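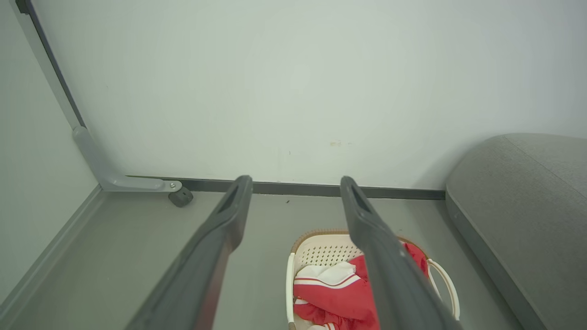

Durkach 232 Low-Sheen Wall and Trim Coating

November
By Kavinda Amarasinghe, Technical Pages

Print this page | E-mail this page

Durkach 232 is a water-based acrylic coating for interior walls, trim and doors. It is supplied by Grina in white base, mid base and deep base, and is intended for corridors, utility rooms, rental units and other interiors that are washed often. It replaces Durkach 13, which remains available in white base only until stock is used up.

Surfaces

Suitable over gypsum board, cured plaster, primed softwood, primed MDF and sound existing acrylic or alkyd paint. Bare metal needs a separate rust-blocking primer. Do not apply to floors, countertops, shower enclosures or any surface under standing water. Powdery distemper and old limewash must be removed completely.

Preparation

Wash walls with a mild detergent, rinse, and let dry overnight. Scrape loose paint back to a firm edge and feather with 150-grit paper. Glossy alkyd trim should be dulled all over with 220-grit; a quick pass on the flat areas leaves the moldings shiny and the coating will chip there first. Fill dents with a fine surface filler and spot-prime the filler, or it will show as dull patches under side light.

Nicotine, water stains and knots bleed through 232. Seal them with Setutwood Knot and Stain Sealer, two coats, before the first coat of color.

Application

Stir with a flat paddle for two minutes. Do not shake deep base cans by hand after tinting. Roller nap 3/8 inch on smooth board, 1/2 inch on textured plaster. For trim, use a 2-inch angled synthetic brush. Natural bristle swells and drags.

Thin only for spraying, up to 5 percent with clean water. Airless tip 0.013 to 0.015 inch. Keep the wet edge moving and finish each wall without a stop. Work in strips from ceiling to floor and lay off in one direction. Touch-ups made from the same can within a month normally blend; after that, repaint corner to corner.

Data

Finish: low sheen, 10 to 15 units at 60 degrees
Solids by volume: 38 percent
Coverage: 350 square feet per gallon per coat on smooth primed board
Touch dry: 1 hour at 70 F
Recoat: 4 hours at 70 F, 7 hours at 55 F
Full hardness: 21 days
Minimum application temperature: 50 F, air and surface
Cleanup: soap and water

Washing before full hardness will polish the film. Scuffs in that period should be left alone or wiped with a damp cloth only.

Color

263 standard colors, listed on the Grina fan deck. Yellows and clean reds in deep base need three coats over white. A gray undercoat cuts this to two for most reds. Tints are measured by weight, so quart and gallon mixes of the same formula match, but box all cans together for any wall wider than one can will cover.

Pack sizes

Quart, gallon, five-gallon pail. Deep base is not packed in pails.

Storage

Keep from freezing. A can that has frozen once may be usable if it stirs out smooth; a can with curds should be discarded. Shelf life is 24 months unopened. After opening, wipe the rim, press the lid down with a rubber mallet and store upright.

Technical questions on 232 go to Josée Sandhu at the Grina product desk. Trade accounts and pail orders are handled by Wayne Lapointe.

Related items

Setutwood Knot and Stain Sealer
Dhillon Angled Brushes, Synthetic
Dhillon Roller Covers, 3/8 and 1/2 Inch
Durkach 13 White (while stock lasts)
Matching an Old Wall Color, by Saranya Pinto
Spray Tips and Filters, by Tyson Lachance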